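Vorkside Work Table Top, White

Posted in January by the Fillel product desk

The Vorkside is a replacement top for work tables and desks. It is sold as a top only, so you can put it on a base you already own or order it with one of ours. The color is a plain bright white with no pattern. We have carried it longer than any other top in the Fillel range, and most of our orders for it come from sewing rooms, craft studios, small offices and people who have a good set of legs and a worn-out surface.

The finish is smooth and easy to wipe. Fabric slides across it without snagging, and paper lies flat for cutting or drawing. White also bounces light back up at whatever you are working on, which helps with dark thread and small parts. It does show dirt sooner than a gray or wood-tone top. If you mostly do greasy repair work, look at the Sinaga instead. It has a darker surface and a slightly rougher feel.

Sizes

The Vorkside comes in 2 lengths, standard and long. Both have the same depth and the same thickness. The standard top weighs 31 pounds, and one person can carry it through a doorway on edge. The long top should be moved by two people. Please measure the room and also the stairs, the elevator and any tight corner on the way in. Returns for tops that did not fit up the stairs are the most common kind we get, and the buyer pays the freight on those.

Load

The standard top is rated for 300 pounds spread evenly when it is mounted on a four-leg base. For a single heavy item, such as a sewing machine head or a bench vise, keep it to 100 pounds and place it over or near a leg. These ratings do not apply to trestles. Trestles are fine for light work, but the top can tip if you lean on the end that hangs past the support.

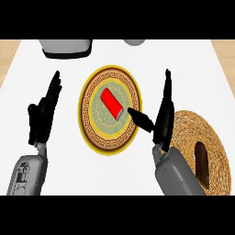 Bases

Any flat steel or wood frame will work as long as it supports the top on all four sides or has at least two cross rails. The underside comes without holes. We leave it that way because customers use so many different frames, and a hole in the wrong place is worse than no hole. A paper template for the Willberg base is in the box. If you are using another base, set the top face down on a blanket, center the frame on it and mark through the mounting holes with a pencil.

Drill pilot holes before driving the screws. Put tape on the drill bit to mark the depth – it is easy to go too far, and a screw that comes through the face cannot be repaired. Screws for the Willberg are included with that base, not with the top.

The Willberg is the height-adjustable base most people pair with this top. It is set by hand with pins, so there is no motor and nothing to plug in. Change the height with the table cleared, and check that all four pins are at the same setting before you put anything back.

Care

Use a damp cloth and a little dish soap. Dry the surface afterward, especially along the edges. Pencil comes off with a white eraser. Ballpoint ink usually comes off with rubbing alcohol on a cotton pad if you get to it the same day. Permanent marker may leave a faint shadow.

Do not use scouring powder, steel wool or anything with bleach in it. Use a cutting mat under a rotary cutter or craft knife. Hot irons and glue guns need a pad or a stand. Heat marks are not covered under the warranty, and neither are knife cuts.

If the table stands by a sunny window, move your things around now and then. All white surfaces change a little over the years, and an item that never moves can leave an outline.

Shipping

Standard tops ship by regular parcel carrier. Long tops go by freight, and the carrier will call to arrange a delivery window. Open the carton while the driver is still there if you can, and look at the corners first. If there is damage, write it on the delivery slip and send us a photo. We replace damaged tops at no charge, but we need that note to file the claim.

Leave the top flat in the room overnight before mounting it. In winter it may come off the truck very cold, and it should warm up slowly – do not stand it against a radiator.

Samples of the finish are available on request. We can also cut the standard top shorter, but cut tops cannot be returned.

Related items

Willberg Adjustable Base
Sinaga Bench Top, Dark Finish
Willberg Replacement Pins
Vorkside Edge Repair Kit
Fillel Felt Pads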